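Stripping down the old office desktops this month, so a few notes for anyone doing the same. We've got 40 to get through before December. Mostly black towers, all from the Steyn branch.

Start with the case. Unplug everything, lay it on its side and take the panel off. If a screw won't budge, leave it and try a better fitting driver. I rounded two off last week by being impatient.

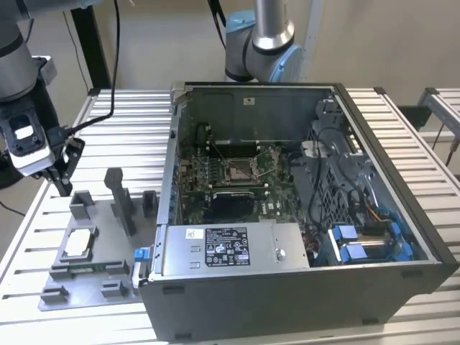
Processors come out before I touch the memory. Lift the lever, open the frame, then take the chip straight up by its edges. Don't slide it. The green board with the bare socket is at that stage, and a CPU is in the recess on the grey plate to the left. Drives can wait, the blue carriers aren't in the way of anything.

Old paste on the heatsink: lint-free cloth and a bit of isopropyl. Kitchen roll leaves fluff.

Power supplies stay shut. I test them and label them pass or fail, but I don't open them.

Maiara Tavares asked what happens to the memory. Matched pairs go to Vedau for their refurbs. They'll take up to 25 pairs at a time. Odd sticks go in the spares drawer.

Next job is wiping the drives. Will post the list of what we use for that once Gemechu has checked it.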